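Rope basket

A rope basket is a container made by twisting, coiling or weaving cord into a flexible wall, usually without a rigid frame. Rope baskets are used around the house to hold bread, mail, yarn, toys, keys and the many small things that would otherwise wander across a table. They are close cousins of the wicker basket, but softer to the touch and kinder to furniture, and for that reason they are often kept on tabletops and sideboards where willow or wire might leave a scratch.

Construction

Two ways of building a rope basket are common. In the coiled method, one long cord is wound around itself in a spiral and stitched as it goes, much as a child might roll a clay snake into a pot. In the woven method, upright strands are set first and other strands are passed over and under them, row upon row, until the wall is as tall as the maker would like. The woven kind has a ribbed surface that catches the light on the raised twists, and it is this texture that many people are fond of.

Flat pieces such as trivets and place mats can be made in much the same way, and a low basket seen from the side may be hard to tell from a thick mat.

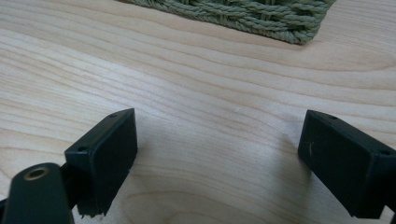 Sage-green woven piece in twisted cord, resting on a light wooden tabletop.

Corners take some patience. A square basket is seldom truly square, for cord prefers to bend gently, and most weavers let it have its way and finish with a rounded corner. The weaver Mbali Khumalo, whose workshop in Stokstead taught the craft to beginners every July, advised her students to dampen the cord lightly before turning it and to leave the basket overnight before judging its shape.

Color

Undyed cord ranges from cream to a warm straw color. Among dyed baskets, muted greens and grays have long been favorites for kitchens and dining rooms, as they sit comfortably beside pale woods such as maple, birch and ash. The Flarnbridge pattern, named for the town where Wolfram Engelhardt first sold it, is worked in 14 upright strands with a doubled cord at the rim.

Care

Dust settles in the crevices between strands and is best lifted out with a soft brush. Cotton cord may be sponged with cool water and a little mild soap, then dried in the shade with a rolled towel inside to hold the walls up.

See also

Basket weaving
Macramé
Place mat
Trivet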